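June, notebook, page 40 – sorting out the marble-top table
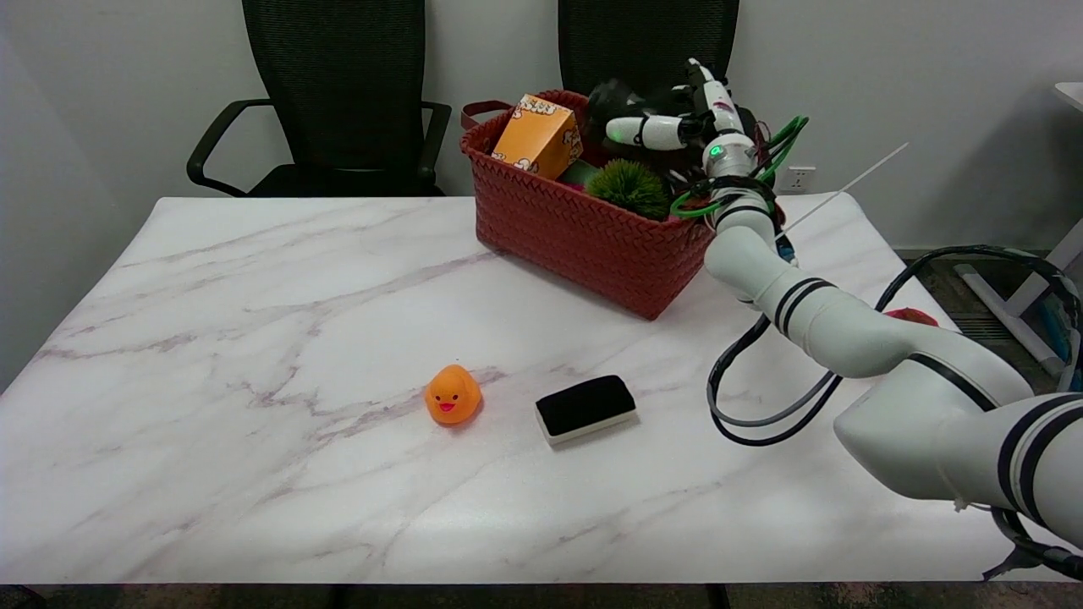
Where do the small things go when the table is needed for something else?

Into the red woven basket, and the basket goes to the back half of the table, handle to the left. If it won't fit in the basket it goes in the cupboard under the window.

I wrote that down because Orvokki asked it twice this week and I gave her two different answers. The one above is the one we use from now on.

State of things at 2:15. Basket has the orange box with the cartoon shapes standing up at the left, the green spiky ball next to it, the smooth green round thing in between, and the dark stuff at the bottom. Duck and whiteboard eraser still out on the table in front. Both chairs pushed in.

Notes on the basket. It is the fourth container we have tried. The Plallex bin was too deep and things got lost under other things. The Hutari tray was too shallow and the ball rolled off it every time the table got bumped. The wire one scratched. The red one is a decent depth, but tall boxes still have to stand on end. I tried the orange box flat along the bottom and it used up most of the floor, so upright it stays. It leans. Fine.

Having the handle on the left matters more than I expected. With it on the right I kept catching my sleeve on it when reaching over for the wall outlet.

Eraser. Should not live in the basket at all. The felt picks up fluff and then leaves it on the board. Orvokki wants it on the ledge under the whiteboard, I want it in the pen cup drawer. Ledge for now, she uses the board more than I do. Felt side needs a brush before it goes back. The replacement pads from Honkanen are on order, no. 1234 on the supply sheet, pack of 6.

Duck. Goes in the basket last, on top, so it doesn't get squashed under the box. It has been on the table since the move and people put it back there whenever it is put away. I am not going to fight over it.

Table surface. Wiped it down this morning with the Flirnus spray, the diluted one. It left streaks that show up against the light when you sit down, not so much standing. Second pass with a plain damp cloth and then a dry one took care of it. Use less next time – two squirts for the whole top is plenty. The gray veining hides pencil marks well, so run a hand over it before deciding it is clean. Found a strip of old tape that way near the left corner.

Chairs. Mesh backs collect dust along the bottom seam. Soft brush on the vacuum, low setting. Did the left one, ran out of time on the right one. The armrests on the left chair knock the table edge if you push it in too fast, so lower them a notch first.

To do:

- brush the eraser, move it to the ledge
- vacuum the right chair
- empty the basket fully and check what the dark things at the bottom are, throw out what is broken
- label for the cupboard shelf
- ask Orvokki if the orange box is still needed or if the contents can go in with the others

4:40 – label done, taped on crooked, leaving it. Basket not emptied yet.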